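Pre-season conditioning at Provuvholm FC, a thread. Mostly load numbers, some squad notes. Written for the people who asked at the members' evening why the lads were jogging in November.

1/ They were jogging because the first block is aerobic base. It lasts 4 weeks. Two pitch sessions a week, one gym session, one optional swim. No small-sided games until week 3.

2/ The main running set is 1000 m reps at a pace each player can hold for the whole session. Rest is equal to work. If the last rep is slower than the first by more than a few seconds, the pace was set wrong and we drop it next time.

3/ Goalkeepers do 700 m instead, same rest. Thongchai Sitthichai asked to do the full distance. He can, after his keeper work is finished, and not before.

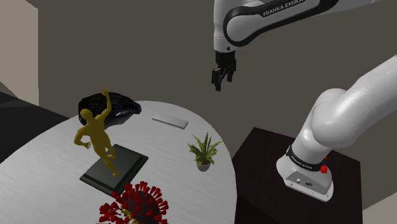 4/ Pace groups are set from the time trial, not from position or seniority. Nikola Mujić has played centre half for the first team for years and is in the second group. He moves up when the times say so. Same rule for the under-18s training with us.

5/ On the time trial: it was run on the lower pitch at Eton Road, which drains badly on the far touchline. Times there come out slower than on the track. Please don't compare them with last year's, which were done on the track.

6/ Gym session is squat, hinge, single-leg, calf, trunk. Nordics go in from week 2 at low volume. Most of our missed games last season were hamstrings, and most of those were in the first third of the season, so the Nordics stay in all year this time.

7/ Several people asked about ball work. There is ball work in every pitch session: the warm-up is passing patterns and the last block is possession with no tackling. What we've left out is anything with repeated hard braking. It comes back gradually from week 3. 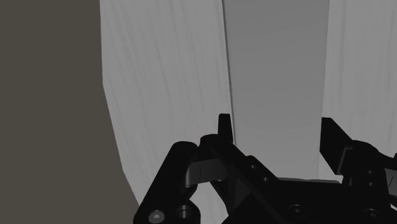
8/ Monitoring. We use the Videro app for session ratings. Score how hard it was out of ten, within half an hour of finishing. Rating multiplied by minutes gives the session load. Late ratings drift low, so I leave them out of the weekly total.

9/ If you forget, text Lensa Ayele and she will enter it. She won't chase you for it. A missing score goes in as missing and I plan your next session from the group average, which may not suit you.

10/ Weekly load goes up in small steps and week 4 is a lighter one. Anyone coming back from injury has a separate sheet from Mihret Abdella. Her sheet overrides mine. If the two disagree, follow hers and tell me afterwards.

11/ Friendlies: 2 are confirmed, both after the base block. The first is away to Gebretsadik, everyone plays one half. Zewditu Worku is picking the sides and has asked that availability be in before the end of the month.

12/ Set pieces start the same week as the friendlies. Zonal on corners again, with one change at the near post that I'm not putting on here.
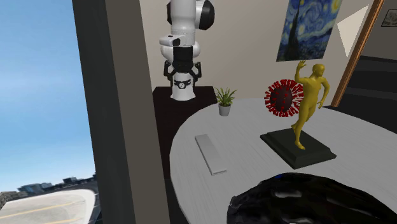

White and black robotic arm, gripper pointing down.

13/ Kit: studs for the lower pitch, trainers for the gym, a dry top for afterwards. The changing room is open from half six. Gates are locked once the session starts, so ring if you're held up at work.

14/ Correction to post 6. Nordics start in week 2 for those who did them last season. Everyone else starts in week 3.

15/ Pace groups are pinned up by the boot room. Check yours before the next running session.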